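Economic Calendar FAQ – Hindska Markets

2 min read

What does the calendar cover?
Scheduled data releases, central bank decisions and bond auctions for 20 countries.

When are forecasts updated?
Each morning, and again 30 minutes before a release. After that they are locked.

What does "prior" mean?
The figure from the previous period. If it has been revised – trade data often is – the revised number is listed.

Can I get alerts?
Turn them on in Settings. A free account can store up to 1000 alerts.
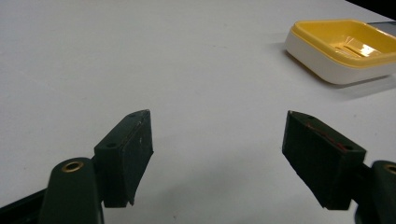

Why did a currency fall after a strong report?
Traders may have expected an even better number, or another release came out at the same time.

Related
Reading a jobs report
Import prices and inflation
April central bank meetings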